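Open Day at the Burnham Automation Centre

Dec 15, 2018

It was my privilege to attend the open day at Burnham, where members of the public were invited to observe two-armed robots being taught simple tasks in simulation. The centre had prepared 280 seats, and I understand that 300 people had applied.

We were received by Kartini Sopacua, who explained that each task is rehearsed on a computer many times before it is given to a real machine. 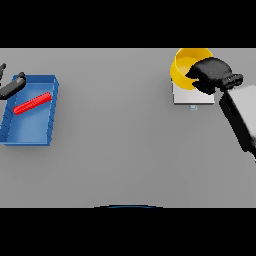 The session of greatest interest to me was led by Darmawan Lumbantobing and concerned the handling of everyday items. He asked us to follow the right arm in particular. With the yellow container on the white pad and the black fingers lowered over it, he spoke at some length on how close a hand may come to a rim before contact is recorded. The red rod in the blue tray was left for questions.

The questions took up most of the second hour. A teacher from Flullilier wished to know whether her pupils might use the software at school, and was told that a reduced version, named Kubo, would be released to schools in October.
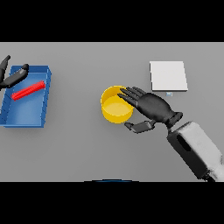 Visitors were then divided into groups of 7 for the tour of the upper floor. My own group was shown the Fusari workshop, where damaged joints are repaired. I am grateful to the staff for their patience and have asked to be informed of the next open day.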